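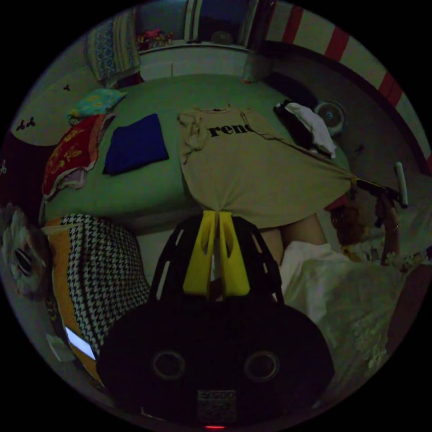
Spent the weekend collecting folding demos with the hand-held gripper. Writing down what we do, mostly for the people who asked after my last thread.

The task is "take clothes off a bed and fold them." That's the whole instruction. We want examples from real bedrooms, on real beds, with whatever clothes the household has.

Each demo is one garment, start to finish. Start means the fingers are open and nothing is held. Finish means the garment is folded and set down, and the gripper has backed off far enough to see the whole result.

Our target for the month is 1100 good demos. "Good" means it passed review. Savvas Sfakianakis does the review and he throws out more than I would like.

Most common reason he throws one out: the operator's free hand does the work. When you fold a shirt at home you pull a corner with one hand and pinch with the other. If the bare hand does the pulling and the gripper just sits there, the model learns very little from the gripper.

We do allow the free hand. It gets a tag, "assisted," and those go in their own folder. Pulling a corner out straight is fine. Making the fold with the bare hand is a reject.

T-shirts are the hardest thing on our list so far. Pants fold along a seam and mostly stay put. A T-shirt slides, the sleeves go under, and two layers look exactly like one layer from the gripper's view.

The pinch matters more than the fold. New operators grab too much fabric. You want a small pinch that lifts, then a slow move. If you grab a fistful you can't let go cleanly and the shirt comes up with the fingers.

Lamduan Siriwan worked out the best fix for this. Close the fingers, lift a little, wait one breath, then move. The wait gives you a clear moment in the data where the grasp is done. Her demos pass at a much higher rate than mine.

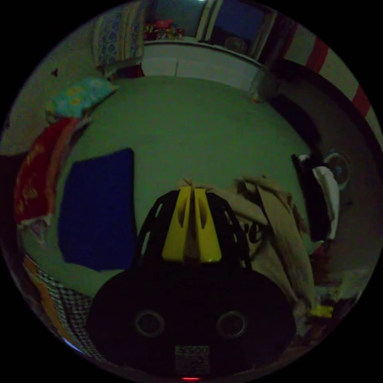 Gripper empty, tan shirt still in a heap, blue cloth folded on the left. Same green sheet as all of this batch.

Question from Orestis Zacharopoulos: why not do this on a table? We did, all last April. The Drernach set is nearly all tabletop. Policies trained on it did OK on tables and badly on beds. A mattress gives when you push on it, and the sheet moves with the shirt.

So now it's beds. We don't tidy before we start. Pillows, cushions, other clothes, a fan, all stay where the household had them. The only thing I ask people to move is anything that could get knocked over and break.

Finished pieces stay on the bed while you do the next one. I used to clear them away after each fold. Nektarios Liapis asked me to stop, and he was right. With them left out, the model also sees folded clothes and has to learn to leave them alone.

Lighting: whatever the room has. We record by day and after dark and note which in the log.

Time per garment: no limit, but if you pass 2 minutes on a shirt, stop and start over. Long ones are mostly fumbling. Fumbling that recovers is useful to us. Fumbling that goes nowhere is just a big file.

Please keep the misses, though. If you drop a corner and pick it up again, don't restart. Carry on and tag it "regrasp." We have 19 of those from this household and I'd like a lot more.

Wrist notes, for operators: 5 garments, then a break. The tool isn't heavy but holding it level over a low bed gets to your forearm. I skipped the breaks on Saturday and could feel it when I went to open a jar.

Also check the lens before every batch. Lint gets on it. I lost most of a morning to one thread of lint that sat right beside the left finger.

Logs go in the Fundero sheet, one row per garment: type, color, tags, operator initials. If you can't decide on a type, write "other" and put a word or two in the notes column. Please don't invent new types. We already have "tee," "t shirt" and "top" and I get to merge them.

Next up is towels, then kids' clothes if we can find a household that wants to do it. Lambros Kokkinos is handling sign-ups, so message him and leave me out of it.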